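Clenell Shared Workshop Completes First Hand-Held Gripper Build, Releases Plans

11/12/2021

CLENELL - The Gundano project, a member-run build at the Clenell shared workshop, has completed its first working hand-held gripper and is releasing the full set of plans. The tool records grasping motions made by a person so that they can later be replayed on a small robot arm.

The gripper is built from printed parts, off-the-shelf fasteners and a single camera with a wide lens. Total printing time is 18 hours on a standard hobby printer. The jaws are driven by a trigger and a pair of geared links, with 4 screws holding the jaw carrier to the body. A spring returns the jaws to the open position when the trigger is released.

Position tracking uses square printed markers fixed to flat surfaces in the work area. Members tested several marker sizes and settled on one that reads reliably from the far side of a standard workbench.
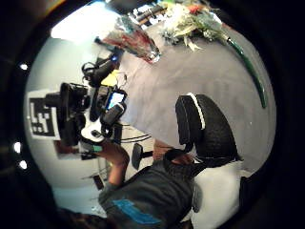 Early versions had excess play in the links, which showed up as jitter in the recorded jaw width. The current version, designated Gellen, replaces the printed pivots with steel pins and moves the trigger 17 mm closer to the grip. Cable routing was also changed. The camera lead now runs inside the handle and leaves at the base, where a printed clamp takes the strain.

The group ran 200 test recordings on the Gellen version using soft and irregular items as well as plain blocks. Recordings were checked by hand for dropped frames and lost markers. Roughly one in nine was discarded, mostly for fast wrist turns that blurred the markers. A slower warm-up routine has been added to the instructions.

Replay on the workshop's arm is limited to single-handed tasks at low speed. Work on a matching jaw set for the arm, under the name Zwane, is scheduled to begin in March.

The release includes part files, a parts list, wiring notes and the calibration sheet. Files may be copied and changed for noncommercial use. Printed copies of the build guide are available at the workshop desk during open hours.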